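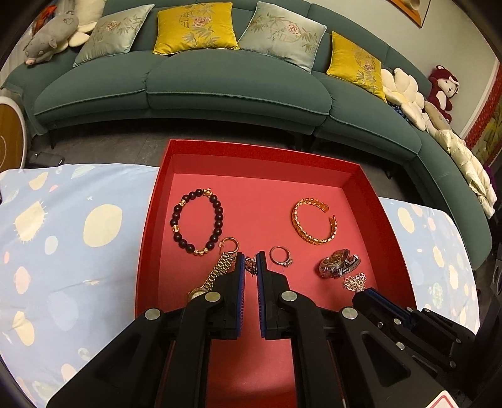
Step 2: Fill the box and pick your order

Okay, so in Step 1 you got the grippers paired and the clips saving to the right folder. Now comes the part I like, which is dumping out the jewelry drawer!

I use a red box with fairly tall sides, and I spread everything over the bottom so that most pieces have a little space of their own. Mix it up. You want beads, rings, a watch or two, at least one thin chain, and a cuff bangle if you have one (the open ends are a pain to grab and that's good practice). I keep the expensive stuff out of it. Saron Belay, who got me into this whole thing, lost an earring back down a couch on her very first session and still brings it up.

Start with the big, easy pieces. A cuff or a bead bracelet gives the fingers plenty to hold, and you can warm up your hands on those before you go near a ring. Save chains for the middle of the session. If you leave them for the end you'll be tired and you'll yank.

Step 3: Do the pick, slowly

I go at maybe half the speed I'd use with my own fingers. Come straight down over the piece, stop just above it, line up the pads, then go down the last bit and close. That little stop matters a lot. When I trained my first Kemadden policy I skipped it, and the arm learned to swoop in sideways like I did and shoved every ring into the wall of the box.

A few things I do for each kind of piece:

Rings: if it's lying flat, close on the outside of the band, across the narrow way. Don't try to hook it with one finger. I did that for a whole evening and had to toss all 30 clips.

Watches: grab the band near the case, never the glass. A link band flops around when it comes up, so wait for it to quit swinging before you move on.

Pendants: go for the loop at the top where the chain goes through. If you squeeze the flat part it'll spin on you, and openwork pieces can bend.
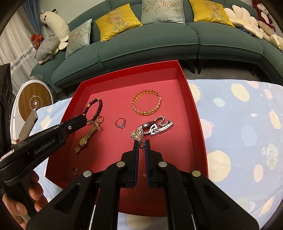 Pinching a filigree heart pendant by its chain loop.

If the chain is tangled with something else, you have two choices. You can lift a little, wiggle, lift again, and keep that in the recording, or you can stop and reset. I keep the wiggles as long as I get the piece free within 4 tries. Berhanu Yimer throws all of his out and says his Stallum runs come out smoother, so hey, try both.

Step 4: Put it down, then shuffle

Set the piece down gently and open the fingers all the way before you back off. Half-open fingers drag chains along with them (ask me how I know). Then end the clip, stir the jewelry around with your hand and start over. I stir every single time, even when it feels silly.

How many do you need? My last good batch was 105 clips, and it took me about 40 minutes with one snack break. Rings got the most, then chains. The cuff hardly needed any.

Step 5: Check before you upload

Play everything back in Gorkeo at double speed and delete any clip where your free hand wanders in front of the fingers, or where you dropped something and picked it up like nothing happened. Name the folder by piece type and you're ready for training, coming up in Step 6.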